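Preswood Toy Library Opens Saturday Packing Sessions for Floor Play Kits 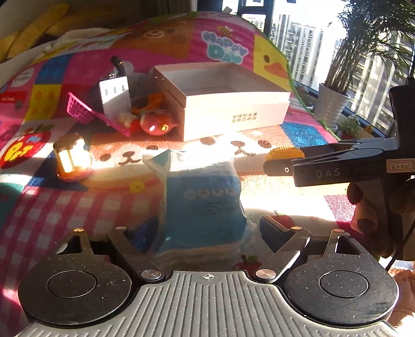
Community & Family

The Preswood toy library will run open packing sessions for its floor play kits every Saturday through the end of August, starting at 9 a.m. in the ground floor room at the Grivora building. Each kit consists of one play mat, one open carton, one basket and a mixed set of small toys. The target for the season is 60 kits.

Kits are lent free of charge to households in Preswood and Jindwood for 18 days, with one renewal allowed. A household may hold 2 kits at a time if it has more than one child registered. The loan period was shorter last year, and the library extended it after a high share of kits came back late.

Packing is done directly on the mats. A mat is unrolled first and checked on both sides, and the contents are then laid out on it and compared with the printed list. One of the mats now in circulation has a patchwork design with a large bear face near the middle, a duck face on a yellow panel and the words "HAPPY DAY" in blue letters. A red toy fish, a small toy lantern with an orange base, a pink plastic mesh basket and a white three-slot holder lie on it next to a white cardboard box and a blue plastic package.

The order of packing has changed this season. Rigid items go into the carton first, against the long side. Soft items and anything in a plastic package go on top. The basket is packed last and carries loose parts under 1 inch only if they are in a closed bag. The mat is rolled with the printed side in and tied at two points. Under the earlier method the mat was folded, and the crease lines wore through on several of the older ones.

Items with lights are handled separately. Lanterns, light-up animals and similar toys are switched on and left running for 2 minutes. A toy that flickers or goes out is set aside for a battery change. Battery doors must be closed with a screw. Toys with a snap-on door are no longer accepted as donations, whatever their condition.

Cartons are reused where possible. Most come from local stores and still carry the original printing, which the library does not cover. The kit number is written on a tag and fixed to the left end of the carton – not to the lid flaps, which tear. Cartons with a softened base are flattened and sent for recycling.

The library's stock passed 1000 cataloged items in the spring. Much of the increase came from Zulu, the children's secondhand store on the Jindwood road, which closed its upper floor and donated the remaining shelf stock. Sorting of that delivery is still under way. Puzzles and board games from the same delivery will be cataloged separately and are not part of the floor play kits.

Cleaning takes place before packing. Hard plastic is wiped with diluted dish soap and then with clear water. Mats are wiped, not machine washed, and are hung over a rail until dry. Fabric pieces are washed at the warm setting in a closed laundry bag. Mesh baskets are rinsed and checked along the rim for broken strands, as these leave sharp ends.

Residents who wish to help pack can come at the start of a session or join at 11 a.m., when the second group begins. No sign-up is needed. Children may attend with an adult, but the tables along the back wall are reserved for battery work and are closed to anyone under 12. Parking is available on the street side of the building. The rear lot is in use for deliveries until noon.

Donations are accepted during the same hours. The library is short of baskets and small holders with separate slots, and of mats in good condition. It has enough plush toys and will not take more this season. Toys with missing parts are accepted if the part does not affect use – a lantern without its handle, for example, can still be lent.

Finished kits can be borrowed from the following week. The loan desk is open on the same mornings, and a library card from either town is sufficient. Kits should be returned with the mat rolled and the contents list inside the carton. Missing pieces should be noted on the back of the list. There is no charge for the first missing piece in a kit.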